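Trolska 2537 worktable, two months in

Last updated 1/5/19

Short version – good table, bad feet, instructions a disgrace. Would buy again, would not buy the add-on drawer.

Longer version. Needed one big flat surface to replace two small ones that never lined up. Mostly paper stuff: cutting, folding, laying out pattern sheets, some bookbinding when I get to it. Looked at the Csonka first and nearly went for it, but the top comes in 2 halves with a join down the middle, and a join is what I was trying to get away from. Pens find it. Glue finds it. Lizelle Modise has the Csonka and likes it fine, but she mostly writes letters on hers.

So, Trolska. 50 inches long, 30 deep. White top, fixed height, four legs, one crossbar at the back. Came in October, flat box, very heavy on one end. Get a second person for the stairs.

Assembly. One sheet of drawings, no words, step 4 is printed before step 3. Bolts all in one bag, two lengths that look the same until you put the long one in the short hole. Hex key included but soft – mine rounded off on the third leg. Used my own after that, no trouble. Don't tighten anything until the crossbar is on or you will be undoing it all again. I undid it all again.

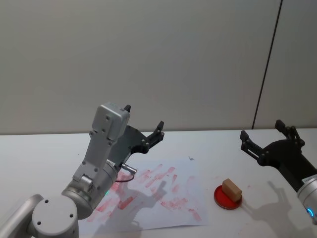 White top, light gray wall behind.

The top is the reason to buy it. Flat, properly flat. I put a steel ruler across it in every direction and couldn't find a dip. Color is a plain cool white, not creamy like the Resix I had before. Thread and paper scraps show up right away, which I love. So does every bit of pencil dust, which I love less. Pencil comes off with a damp cloth. Ballpoint comes off if you're quick. Red marker left a pink ghost near the front edge and I've stopped looking at it.

Tried Pudovent cleaner on the ghost becuase Despina Stanciu swears by it for her kitchen. Faded it a little. Smelled awful, window open all afternoon. Soap and water for everything else.

Glare. Worth knowing if you work in the evening. White top plus overhead bulb is hard on the eyes after an hour or so. A lamp to the side is better. Plain wall behind helps too, I think, less going on when you're trying to see a cut line. Light gray is nicer with it than white on white, where the back edge disappears and you start setting things down on nothing. Ask me about my good scissors.

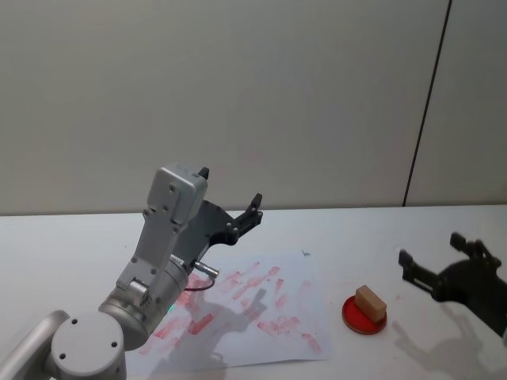

Table against the wall, panel seam toward the right.

Back edge is straight and square, no lip, so you can push it right up if your baseboard is thin. Mine isn't, so there's a gap, and the gap eats bone folders. Trolska sells a filler strip. Shireen Mabuza used a strip of foam weatherseal instead and it does the same job for pocket change.

Feet. Bad. Little threaded discs, they back themselves out if you lean on the table a lot, then you get a wobble on one corner and it's never the corner you think. Check them every couple weeks. A dab of thread lock would probaly cure it, haven't got round to it. Once they're level the thing is solid – I can press hard on an awl and nothing moves.

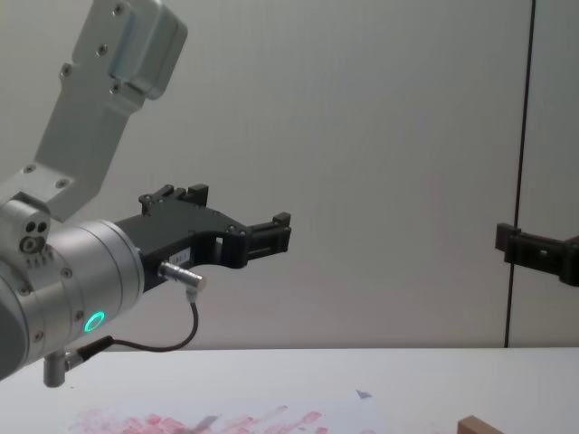
Cables are the other weak point. No grommet, no tray, no notch in the back, nothing. If you have a lamp or a glue gun or a little iron, the cord comes over an edge and crosses where you're working. A black cable looping up, like the one over on the left here, is at least easy to see against a pale background. A white cord on this top is a snare. I caught mine with a sleeve and took a full jar of brushes with it. Clip-on hooks under the front edge do work, get the screw clamp kind, the sticky ones fell off overnight.

The drawer. Skip it. Hangs too low, hits my knees, and it sticks out further than the catalog drawing shows. Sent mine back. Refund was quick, to be fair, and the person on the phone was nice about it.

Noise – none, apart from a creak when it was new. Gone once the bolts were snugged up again.

Tumelo Nel asked if it would do as a sewing table. Yes for cutting out. For a machine it's too high for me, but I'm short. Sit at it first if you can.

Four out of five. Loses the one for the feet. If they fix the hex key I'll come back and say so.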